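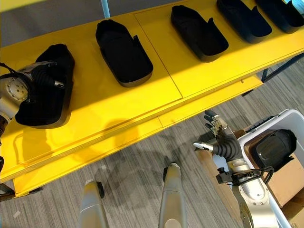

The Prallia Tray Handling Set documents the placing and lining up of shoe-shaped trays on a shared work table at the Volcombe site. Each tray is a hollow black shell with raised sides and a rounded toe, and trays are set out along the yellow tabletop with space between them. Direct sun reaches part of the surface, so the inside of a tray may be in deep shadow while the paint beside it is bright. Users who depend on even lighting should review the images before use.

Contents
The release holds 2,000 images from 30 sessions. Each session has its own folder with a short text file giving the session number and the layout requested. Images are stored in the order they were taken.

Known limits
One tray style is covered. Trays near the edge of an image are often only partly visible – these are labeled "partial" and left out of the position labels. Labels for 3 sessions are still under review and will be added in June.

Maintenance
Siriporn Phetsri prepared the layouts. Nantana Sukprasert checked the labels and maintains this file for Tundmont. Corrections should state the session number and the image name.

Version 8, April 2021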